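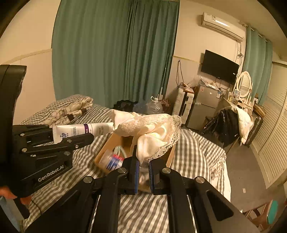 Cream satin piece with lace, over the open box.

March 2017
Skiltari plant, puree room notebook

Apricot puree for Tivum, lot 1001. First run on the Rulent filler after the move from the old building. Dennis Mosoti on the filler, me on the kettle and the bench.

Goal was 900 pouches at the customer's fill weight, all from one kettle, with no stop longer than a label roll change. We got the 900. We did not get the part about the stops.

Before start. Fruit came out of the cold room late yesterday and was still stiff in the middle of the drums this morning. The outside of each drum was soft and the core was a lump. Next time pull the drums a full shift earlier and turn them once. Dennis broke up the lumps with the paddle before we opened the valve to the kettle, and we lost the first part of the morning to that.

Brix on the raw fruit was low on the first drum and fine on the rest. I blended everything in the kettle before taking a number for the batch sheet. The single drum readings are on the loose page taped inside the back cover. The batch reading was inside the Tivum spec, toward the low end, and I did not add concentrate. pH fine, two readings, same probe, probe checked against buffer before and after.

Finisher. Still had the coarse screen in from the pear job. I only caught it when I looked at the first pull and saw skin flecks. Stopped, drained back, swapped to the fine screen, rinsed, restarted. The screen size is not on the start-up sheet for this room. It was on the old building's sheet and got dropped when somebody retyped it. I have written it in by hand at the bottom of the page and initialed it. Needs to go in the typed copy.

Kettle. Heat-up was slower than in the old room. Same kettle, same steam pressure at the gauge, so I think it is the longer run of pipe and the trap at the low spot by the door. The trap was spitting. Dennis opened the bypass for a minute and the kettle picked up right away. I closed it again and left it closed for the run so that the times on the sheet would mean something. Maintenance has a note from me about the trap. Scrape arms fine, no scorching on the wall when we emptied out.

Filler. The Rulent ran well once it was warm. Trouble in the first part of the run:

Fill weight drifted up over the first trays, then settled. Product in the hopper was a bit cooler than product in the line, and it seems to even out when the hopper has been full for a while. I would fill the hopper and let it sit with the agitator on before taking the first good pouch.

Nozzle 2 dripped on the withdraw. You get puree in the seal area and then the seal looks all right but peels at the corner. Dennis swapped the seat ring with the spare from the drawer. Better after that. There is now no spare in the drawer.

Pouches sticking in pairs at the magazine. This was one carton of pouches only. The next carton fed clean. The bad one had been stored under something heavy, going by the dent in the top. I set the remainder of it aside with a hold tag.

Seals. Pulled 5 pouches at start, at middle and at end for squeeze and peel. Start set had one weak corner, on nozzle 2, before the ring was changed. Middle and end sets all good. Everything filled on nozzle 2 before the change is in the red totes on hold and is not in the 900. I want those opened and put to rework if the cool-down log is clean, otherwise dumped. Not my call alone, leaving it for the morning meeting.

Cooling. Water in the cooling channel was fine at the inlet and warmer than I like at the outlet by the end. The pouches in the last trays were still warm to the hand when they reached the pack table. We held them on the rack with the fan before casing. If Tivum wants the bigger run in July we will need either a slower belt or colder water, and the water will not be colder in July. Should run a short test at the slower belt speed before we quote them a rate.

Casing. Cases from the new supplier are a hair tight. The last pouch in each layer has to be pushed down and the top flaps bow. Taped shut they hold, but I would not stack them high for long. Asked for the print with the inside dimensions – the one on file gives outside only.

Code dates. Printer was set for the right lot and the right date format for Tivum, day then month. I mention it as the last job on that printer was Sang, and Sang takes it the other way round. Dennis checked the first pouch and I checked it again after lunch. Both prints are stapled to the batch sheet.

Cleaning. Rinse, caustic, rinse, acid, rinse. Took the filler nozzles apart by hand. There was pulp behind the gasket on the hopper outlet, which the circuit does not reach. It did not reach it in the old building either but there it was easier to get at. Here the hopper is closer to the wall and you have to do it from the ladder. Would like the unit moved out from the wall by the width of a person before the next run. The floor anchors are not in yet, so now is the time to ask.

Drain in the corner by the finisher backs up if both hoses are going. One hose at a time until it has been snaked.

Retained samples: two trays, on the shelf in the lab, labeled with lot and time. Check at one week and again at one month for color and for any swelling. The color today was good, a little darker than the Tivum reference jar, but the jar has been under the light for a long time and I would not trust it. Ask them for a new one.

To do
Thaw drums a shift earlier, turn once
Screen size into typed start-up sheet
Order seat rings for Rulent, more than one
Steam trap by door
Decide on red totes
Slow belt test, short
Case print with inside dimensions
Filler away from wall before anchors go in
New color reference from Tivum

Dennis has the filler settings on a card in the control cabinet door. I copied them onto the batch sheet but the card is the one with the nozzle 2 change on it.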